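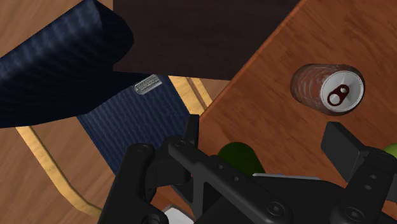 Who decides what the arm picks up first?
The person on shift does, from the Pick Order screen, and the order can be changed at any time between cycles.

4.2 Setting up a shared clearing table

We love this part of the Kofler setup, as it's where your crew starts to feel the difference! The arm takes over the reaching and lifting, and your people get their time back for sorting, checking and talking to customers. At our Zanstead site the break room tables were the first to go over, and the crew there now writes its own pick orders.

1. Press Hold on the wall panel and wait for the steady amber light.
2. Push chairs back from the table on the arm's side. Upholstered seats confuse the edge finder if they sit too close.
3. Open Ultell and choose Tables, then Add New.
4. Walk the gripper along the table edge using the jog keys. Save a point at each corner.
5. Set the travel height to 233 mm. Tall cups or bottles need more.
6. Under Item Types, turn on Cans. Leave the fingers set to Wide Open for the approach; they close only after the gripper has stopped above the item.
7. Set the grip level to 9 for full cans and save it as its own profile. Empty cans need a softer one.
8. Press Resume and run 15 practice picks at slow speed.

Note: Let everyone who works near the table try the jog keys, including people who won't be running the arm. It's fun, and they'll quickly learn how far it reaches.

Note: Ultell keeps the last 600 picks. Missed picks are marked in red, and whoever is on shift can add a comment to them.

CAUTION: Keep hands off the tabletop while the light is green. To grab something, press Hold first.

CAUTION: Don't put open drinks on a table that is in the active list.

Moving someone from clearing to running the arm? Brultia operator training is covered in section 4.3.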